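# Omeo two-finger gripper, tested in simulation

Reviewed 8/23/20 by Beca Mathias, Masthorpe

I have been comparing the Omeo parallel gripper with the Kiani we already use. 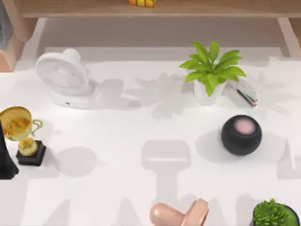
Both were run as simulated models on the same arm with the same controller settings, 100 grasps each on a cluttered tabletop. Grip force was capped at 60 N and the control loop was left alone between runs. I wanted to know whether the Omeo fingertips cope with awkward household shapes before we pay for hardware.

**Fingers.** The Omeo pair is not symmetrical: one finger is rounded, the other flatter and angled, with a small rounded notch along its edge. On narrow parts such as the trophy stem the notch helps, provided the approach is square. Come in more than 12 degrees off and the stem rides out of it. The Kiani fingers are plain and tolerate a sloppier approach, but they let the stem turn in the grip.

**Round objects.** The spherical smart speaker was the worst item for both. The Kiani squeezed it out forwards unless the fingers closed exactly on the centre line. The Omeo did better from above and no better from the side.

**Plants.** Grasp the pot, never the leaves. The collision mesh supplied for the leafy plant is coarse and the planner kept stopping short of it. I put that down to the scene files and have not marked either gripper down.

**Camera.** Arm shadows on the white top upset our segmentation, mainly near the middle of the table. Softening the main light cured most of it. Results above are with the softer light.

**Model quality.** The Omeo files loaded first time, though the joint limits were wrong by 2 mm at full opening and had to be edited by hand. Tostville, who supply both makes, have been told — no reply yet.

Final scores were 88 for the Omeo and 81 for the Kiani. Friction values are the makers' defaults, so treat the gap with care. I would choose the Omeo for mixed objects and keep the Kiani for boxes. Real fingers are due in December and I will repeat the trophy and speaker runs then.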